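Kartha Worksheets: where we are as of 8 January 2019

Hi all,

Quick catch-up before the next payment comes due. We now have 635 math worksheets finished and posted, out of the 797 we promised you in the plan. I'd hoped to be further along, but fractions ate most of December (so many redraws of pie pieces!) and I let the long division set slide.

The good news is Pladham. All the third grade rooms there are using the timed multiplication sheets now, and the teachers asked for a version with 40 problems on a page, so I made one and they love it. Flunholm wants the same thing with bigger print.

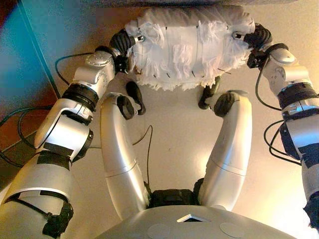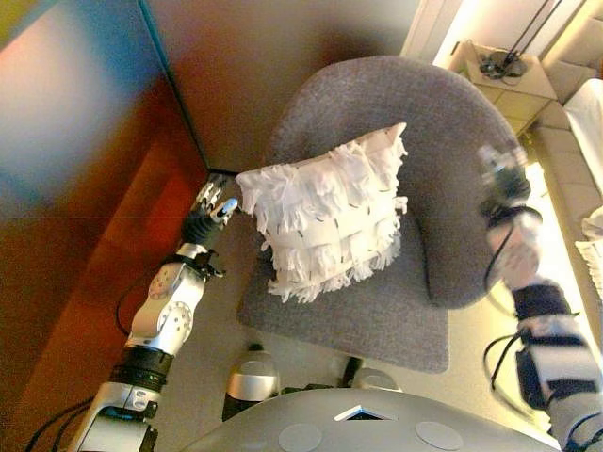
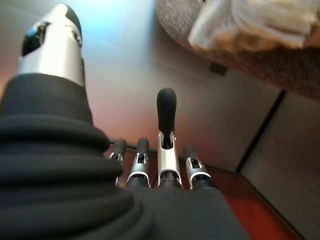

Money-wise we're fine. I've spent 3,000 dollars on printing and the Premedora layout license, and the answer keys are getting proofread out of what's left. We did find two wrong answers in the subtraction keys – both fixed and reposted, and I sent the schools a note.

Next up is long division, then telling time, then the word problems. I'd like to move the word problems back to spring if that's okay with you. Can you let me know by the end of the week?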